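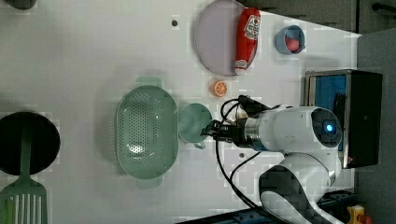

How I sort out a toy kitchen (and keep it sorted)

Posted 8/7/19

I've been putting this off for ages, but the play kitchen had got to the point where you couldn't find a cup without tipping everything on the floor, so I finally gave it a proper going over. It took me one rainy morning and two mugs of tea. If yours is in the same state, have a go!

What you'll need: a washing-up bowl, mild washing-up liquid, an old toothbrush, two tea towels and a few tubs with lids. I use the Rekano ones because they stack, but ice cream tubs are just as good.

1. Get the whole lot out on a table. Yes, all of it, including whatever is under the sofa. I like a pale table for this as the little bits show up better.

2. Make piles by job. Mine go cooking things (pans, spatulas, the colander), eating things (plates, bowls, cups) and pretend food. Don't bother sorting by colour. I tried that last year and it lasted an afternoon, as half our set is the same light green.

3. Check for damage. Run a thumb round the rims and handles, and bin anything cracked or sharp. Little cup handles are always the first to go in our house.

4. Wash the plastic. Warm water, a small squirt of liquid, and in it goes, 6 pieces at a time so you can keep an eye on them. Colanders are the fiddly ones – work the toothbrush through the holes from both sides and then hold it up to the window to see what you've missed (it was dried play dough, it's always dried play dough). Anything with a paper label, like a pretend ketchup bottle, just gets a wipe with a damp cloth or the label will lift.

5. Dry it properly. Cups upside down, bowls on their sides, and leave them a good couple of hours. Hollow food can hold water inside, so give each piece a squeeze and a shake over the sink first.

6. Box it up. Flat things at the bottom, then bowls, with the cups tucked inside. Orange slices and other small food go in their own tub, and I cut a slot in the lid so they can be posted in at tidying-up time, which has gone down very well!

Long-handled spatulas never fit in anything. Ours hang from a hook on the side of the shelf, with the pan on the next hook along.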